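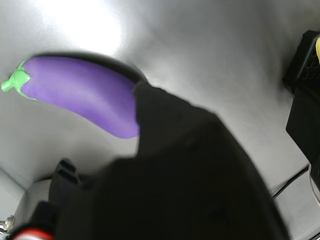 October, bench log, small arm, gripper channel

Fault under investigation: gripper servo drops out with an object in the fingers. The arm holds position, the wrist holds position, the gripper channel stops answering and the finger position reads its last good value until the bus is reset. Seen with the eggplant and the corn. Not seen so far with the chili pepper, which is thin and lets the fingers close further before contact.

Setup is the usual vegetable-to-saucepan task. Controller is the Kindar board, firmware untouched. Gripper current limit was at the default. Base clamped to the table edge, clamps checked by hand before power.

Ran 24 grasps on the eggplant from the same start pose, taught by Shuzhen. Dropout on 7 of them. All 7 came in the hold phase, after contact and before the release command. None in free motion.

Log for the first dropout: last valid gripper packet is number 256, next expected reply missing, controller retries and gives up at 259. No overload flag in any packet up to that point. If this were the thermal cutoff I would expect the flag to be set first, as it was on the old Plavholm unit.
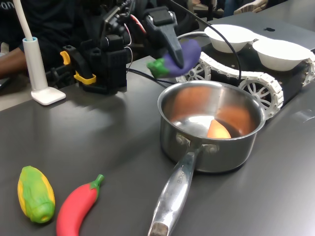

Radymyr Derkach: I would not trust the missing flag. The servo only reports overload if it stays alive long enough to send the packet. A supply dip at stall looks the same from the controller side. Put a scope on the gripper connector before swapping anything.

Fair point. Scope on the gripper supply pins, trigger on falling edge. Caught two dropouts. Both show the supply sagging when the fingers stall against the object, then a sharp notch, then recovery. The servo reboots in the notch and comes back with torque disabled. The controller never learns of it and goes on reporting a closed gripper.

Wiggled the harness at the wrist with the arm parked and the fingers under load. The notch can be produced by hand by bending the red lead where it enters the connector. Crimp is suspect. It is one of the Stefanou leads made up in the spring.
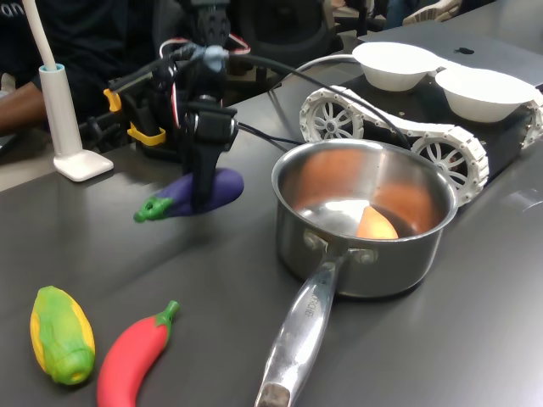 The safety side matters more than the crimp. With torque off and a stale position reading, the planner believes it is holding something and carries on over the pan. A toy falling is harmless. A person reaching in to pick it up while the arm is still executing is not, and I came close to doing that myself on the second run. Stop button first, then hands.

Actions:
Replace the red lead and re-crimp both ends. Mawuli has the tool.
Lower the gripper current limit and repeat the same set of grasps.
Controller to treat any missed gripper reply as a stop condition. Heloísa to look at the retry code.
Read back torque status after every close command.

Old lead is bagged and labeled in the top drawer. Do not reuse it.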